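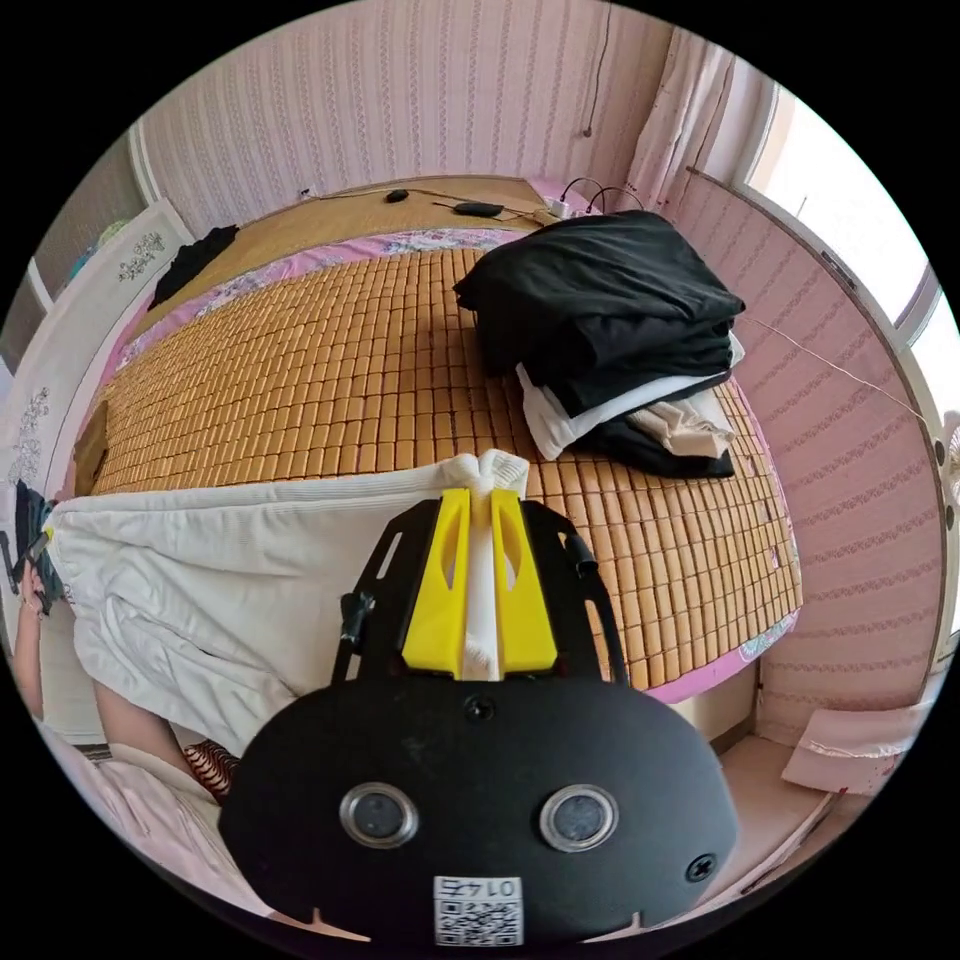 图1 铺有竹席的床面:左侧为白色织物,右侧为叠放的衣物

小居室夏季床面整理与织物折叠方法研究
课程项目结题报告
Celtelberg学院 家政与居住环境方向
提交日期:5/26/19

摘要

本项目以小面积卧室的床面为研究对象,考察换季期间床上织物与日常衣物的整理过程。项目组在Trernach片区走访18户家庭,回收有效问卷51份,并在卧室内进行了床面整理练习。报告重点讨论竹席铺设后的床面使用、白色薄型织物的展平与折叠、已叠衣物的临时堆放,以及床头区域的线缆和搁板问题。结果显示,床在小居室中普遍兼作整理台使用,床面分区与作业顺序对整理质量影响较大。报告末尾提出一套适用于单人操作的整理步骤,供后续课程使用。

关键词:小居室;床面整理;竹席;织物折叠;换季收纳

一、项目背景

入夏以后,许多家庭撤下厚床褥,在床单上加铺竹席。席面由小块竹片拼成,较床单硬而平整,睡眠时较为凉爽,但也改变了床面上的其他活动。以往在床单上叠衣服,织物与床单之间有一定摩擦,不易移位;改铺竹席以后,薄而轻的织物容易滑动,折边难以对齐。在前期访谈中,多户受访者提到了这一情况。

另一方面,本片区住宅卧室面积普遍偏小,放入床和衣柜后,剩余地面仅供通行。受访家庭大多没有单独的熨烫台或叠衣台,晾干的衣物收回后直接放在床上,叠好后再入柜。若中途有其他事务,衣物往往留在床上,到就寝前才移走。床面因此承担了休息以外的多种用途,其整理方法值得作为独立题目加以研究。

本课程上一学年曾完成Skoneck社区的衣柜收纳调查,调查范围止于柜内,对衣物入柜之前的环节未作记录。本项目可视为该项调查的补充。

二、研究目标与范围

本项目设定以下目标:其一,了解夏季床面在家庭日常中的实际使用情况;其二,比较不同折叠起点和不同作业顺序的效果;其三,形成可由一人独立完成的整理步骤。

研究范围限于床面、床边及床头搁板。衣柜内部的收纳方式、织物的洗涤与熨烫不在本报告讨论之列。竹席本身的选购和保养仅在与整理有关时简要提及。

三、研究方法

(一)入户访谈。访谈以半结构形式进行,内容包括铺席时间、叠衣地点、衣物在床上的停留时间以及使用者认为最费力的环节。访谈笔录经整理后归为大约300条短句,再按主题归类。

(二)问卷。问卷在Trernach片区的居民活动室发放,题目以选择题为主,末尾设一道开放题。填写不完整的问卷未计入有效份数。

(三)整理练习。练习在卧室内进行,每次限时30分钟。练习者从床面未整理的状态开始,依次处理大件织物、小件衣物和床头杂物,由另一名组员记录步骤及返工情况。练习中不使用叠衣板等辅助工具,以便接近一般家庭的条件。

四、床面现状分析

(一)席面与床单的关系

练习所用床铺上的竹席为棕黄色调,下层为粉色花卉图案床单。床单在席子边缘露出一圈,这种铺法在受访家庭中也较常见。床单比竹席宽,便于包住床垫,同时也带来两个问题:一是人在床上移动后,席与单之间容易错位;二是露出的床单边缘会被误当作待整理的织物一并拉起。练习初期曾发生过后一种情况,重新铺平床单耽误了后面的工序。

项目组后来将“校正席面”列为第一道工序。具体做法是先把床单四周拉平,再沿床的长边对齐席子,最后用手掌自床头向床尾抚过一遍,检查是否有竹片翘起。翘起的竹片容易勾住网眼类和针织类织物,应在放置衣物之前处理。

(二)白色织物的处理

白色大件织物是练习中返工次数最多的一类。此类织物质地较软,表面有纹理,随手放下即形成斜向褶皱,边角容易垂到床沿之外。练习者若从织物中部提起,布料会收拢成一束,四角随之下垂,放回席面后仍需重新寻找边缘。

比较两种起手方式后,项目组认为应先找角、后找边。操作者沿织物外缘摸到一个角,将其固定在靠近自己的一侧,再顺边找到相邻的角,两角拉直之后整片织物方可展开。从中部提起的方式适合把织物挪到别处,用于折叠则效率较低。

网眼较大的布料另有特点。其边缘柔软,自身重量小,折叠后容易回弹,对折次数不宜过多。练习中采用先对折成长条、再由一端松卷的方法,效果优于反复对折。

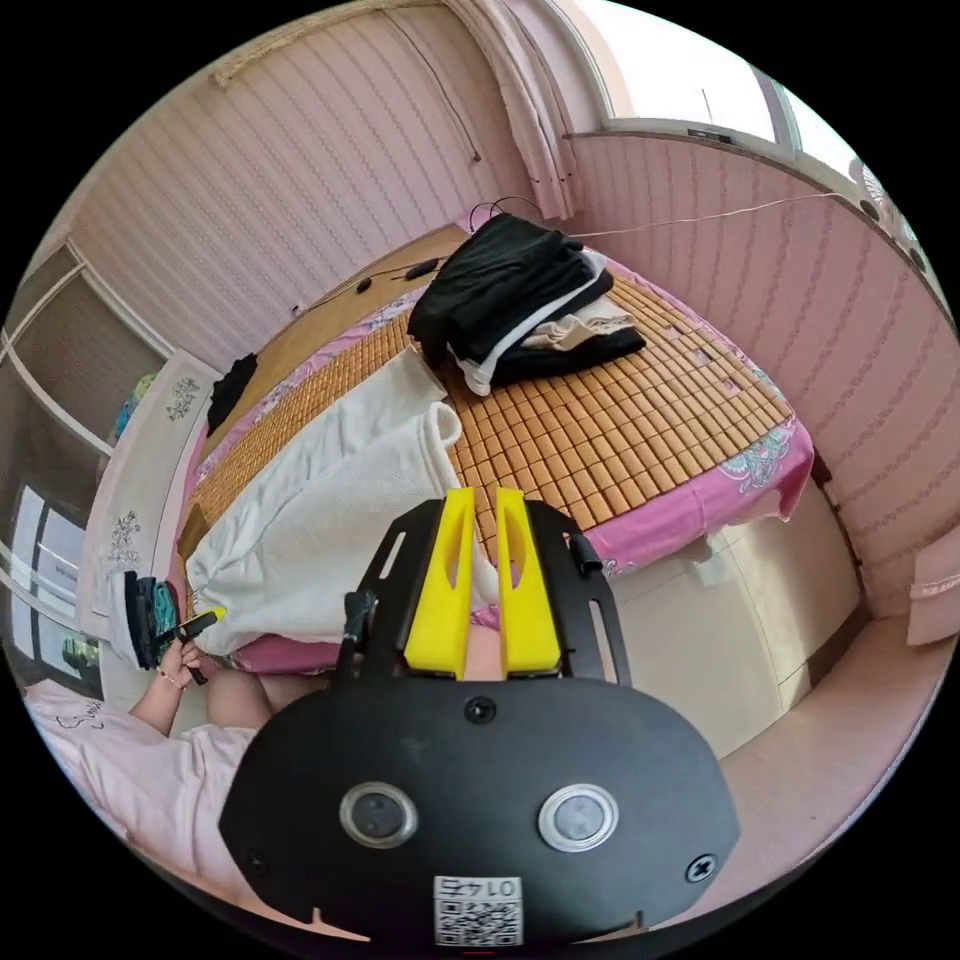 图2 竹席床面中部的白色网眼布,近床头处为叠放的衣物

(三)叠放衣物的位置

已叠衣物的临时位置是访谈中意见分歧较大的一项。部分受访者习惯放在床尾,理由是离房门近,便于搬走;另一部分习惯放在靠近床头的一侧,以便把床面中部空出来继续叠下一件。项目组在练习中两种位置均作了尝试。

放在床尾时,操作者坐在或跪在床边容易碰倒衣堆,展开大件织物时布边也常扫到衣堆。放在近床头处时,床面中部较为完整,大件织物可以横向铺开,缺点是取放需要伸手。综合考虑,项目组建议在处理大件织物期间将衣堆置于近床头处,待大件织物折叠完毕后再统一移动。

衣堆的上下次序同样需要注意。图2中的衣堆以黑色衣物在上,白色与米色织物在下。深浅衣物叠放在一起时,浅色织物较易沾上深色纤维,问卷开放题中也有填写者提到此事。条件允许时,宜按颜色分为两堆;床面不足时,可在两者之间垫一块干净的薄布。

(四)零散小件

小件衣物和小块布料常被推到床角或墙边,入柜时容易遗漏。图2中,床的远端左角靠墙处即有一块黑色小布。受访家庭反映,袜子、手帕、发带一类物品最常落入床垫与墙之间的缝隙。项目组建议在折叠开始前先沿墙一侧检查一遍,把小件集中放入一个浅盘或纸盒,待最后处理。

(五)床头区域

练习用床的床头为木质搁板,横贯床垫一端。床头处有一条带小型线控开关的深色线缆,另有一根白色细线自衣堆后方沿右侧墙面拉出。衣物堆放在床头附近时,线缆可能被压住或夹入布层之间,搬动衣堆时会一并带起。这是前述“衣堆近床头”方案的主要不足。

为此,项目组在步骤中加入一项要求:放置衣堆前,先将线缆理至搁板一侧,使开关处于可见位置;衣堆与床头之间留出一掌宽的空隙。搁板上不应再叠放衣物。

(六)采光与作业方向

练习房间的窗户位于床头一端,挂有白色窗帘。白色织物在逆光下褶皱明显,便于检查是否拉平,但长时间操作较为刺眼。拉上薄帘后光线较为均匀,辨认布边更容易。访谈中有受访者习惯在傍晚收衣后立即折叠,此时室内光线不足,深色衣物的正反面较难分辨,应开灯作业。

五、建议步骤

综合访谈、问卷与练习记录,项目组形成如下单人整理步骤。

第一步,移开床上全部物品,校正床单与竹席。
第二步,理顺床头线缆,检查墙边与床角,收集小件。
第三步,将已叠好的衣物放至近床头处,深浅分开。
第四步,在床面中部展开大件织物,先找角,后找边,拉平后折叠。
第五步,折叠网眼类布料,采用长条松卷法。
第六步,处理小件,核对配对情况。
第七步,将各类衣物依次入柜,再抚平席面。

上述步骤中,第三步与第四步的先后不宜调换。若先展开大件织物,已叠衣物只能临时放在床沿或椅上,容易散开。

六、结果与讨论

按建议步骤练习后,返工主要集中在第四步,其余步骤较为稳定。练习者普遍认为,第二步看似与叠衣无关,却减少了后续中断。席面滑动的问题未能完全解决。有组员提出在竹席上临时铺一块棉布作为折叠面,试用后布料确实不易移位,但棉布本身也需要展平和收起,整体时间没有明显缩短。该方法可作为处理丝滑面料时的备选。

问卷与访谈结果之间存在差异。问卷填写者多选择“叠好后立即入柜”,入户访谈中则常见衣物在床上停留至晚间的情况。项目组推测,部分填写者按理想做法作答。后续调查可改为请受访者记录当日实际情况。

指导教师在中期检查时建议参考Abou Zeid工作坊的折叠课程讲义。该讲义以桌面作业为前提,要求操作者站立,并在织物四周留有余地,与本项目条件不同。项目组采用了其中关于找角的说明,其余部分未予引用。

七、不足与后续工作

本项目样本集中于同一片区,住宅类型较为相近,结论不宜直接推广至面积较大的住房。练习仅涉及单人操作,未考察两人合作折叠床单、被套的情形。对老年使用者而言,俯身在床面上操作可能加重腰部负担,本报告对此未作测量。

后续工作拟从两方面展开:在不同席材上重复折叠练习,比较竹席、草席与藤席的滑动情况;记录秋季撤席前后的床面使用变化。相关记录表沿用本次格式,访谈提纲中增加床头线缆与照明两项。

附录目录

附录一 入户访谈提纲
附录二 问卷样卷
附录三 整理练习记录表
附录四 访谈短句分类表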